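¿Cómo quito el olor a humedad de unas sábanas guardadas?

Rehema Were
7 sep 2020

Hola a todos. Saqué del altillo un montón de ropa de cama que llevaba guardada desde abril y huele fatal, como a sótano. Ya la lavé dos veces a 40 grados con el detergente de siempre y en cuanto se seca vuelve el tufo. Son casi todas de algodón, algunas con dibujitos de colores que no quiero estropear. ¿Vinagre? ¿Bicarbonato? ¡Me da pena tirarlas!

Gitau Mosoti

Vinagre blanco, siempre. Medio vaso en el cajetín del suavizante y listo.

Kerubo Kirui

A mí me pasó igual cuando nos mudamos a Karnia (el piso era una nevera) y probé de todo. Lo del vinagre ayuda, pero no lo mezcles nunca con lejía, por favor. Lo que me funcionó fue esto:

1. Remojo de 3 horas en agua templada con una taza de bicarbonato. Yo uso la bañera, porque en el barreño no me cabe ni la bajera.

2. Lavado largo con poco detergente y sin suavizante, que deja una película y ahí se queda el olor. Mira también la goma de la lavadora, la mía daba asco.

3. Secar del todo, al sol si puedes, y airear otro día más antes de doblar. Las estampadas, del revés. Mi bajera clarita de puntos grises y triángulos naranjas y rojos sigue teniendo sus colores, y mira que la he lavado veces.

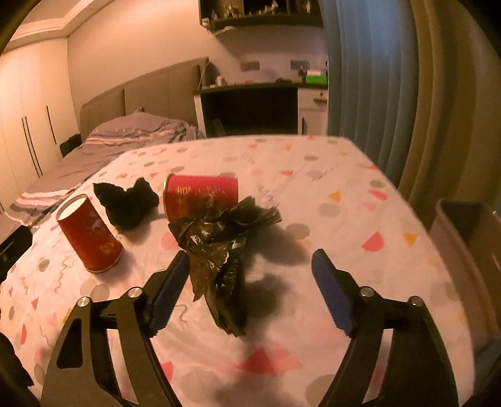

4. Guardarlas en fundas de tela, nada de plástico cerrado. Yo meto dentro un jaboncito sin abrir y las cambio de estante cada tanto.

Si después de dos remojos siguen oliendo, yo miraría el altillo, a ver si hay una mancha en la pared. ¡Suerte y cuéntanos!

7 comentarios · Compartido 130 veces

Preguntas relacionadas
Toallas que no secan bien
Manchas amarillas en la almohada
¿Cada cuánto se lava el edredón?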